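11/27/18

Putting this in a thread so I stop typing it out in replies. We took in 14 hens from the De Bruijn egg farm in August. People keep asking how that works, what it costs, and whether they can do it too.

The farm clears its barns when the hens get to a certain age. The birds still lay, only less than they used to. Most go to slaughter. Drarnine, the rescue group near us, has a deal where it can collect as many as it has homes lined up for.

This year that was 929 birds. I didn't believe the number until I saw the crates stacked at the pickup point. Every bird had a name on a list somewhere, or at least the person taking it did.

You sign up online, send photos of your coop and run, and somebody calls you. Mine was a short call. They wanted to know about foxes, the door latch, and who feeds them when we're away. They don't charge for the birds. You can donate.

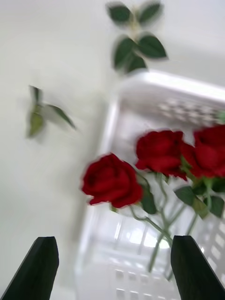 They came home in cardboard boxes with holes cut in the sides. Most were missing feathers on the neck and back. Their combs were pale and floppy. For the first two days they stood in the coop and wouldn't step down onto the grass.

On day three one went out, and by dinner the rest had followed. I left the door open and stayed inside the house, which was the advice on the Drarnine sheet.

We lost 3 in the first month. The vet in Jurkico thought it was egg trouble in two of them and couldn't say about the other. If you take older hens, expect this. The group tells you on the phone and they mean it.

The other 11 have their feathers back. We get 8 eggs on a good day, fewer now that it gets dark early. I'm not putting a light in to change that. They've laid enough under lights.

Several of you asked if I still eat eggs. Yes, ours. I stopped buying them at the store. I know some of you think that's wrong and we've been over it.

Costs: feed is the big one, then bedding, then the vet. The coop was secondhand from a family in Zivemow and needed a new roof. I'd set aside vet money before you bring any birds home.

The next pickup isn't scheduled yet. The sign-up form stays open through the winter and they call in order. If you don't have space, they also need drivers and clean boxes. Message them, not me, I don't handle any of it.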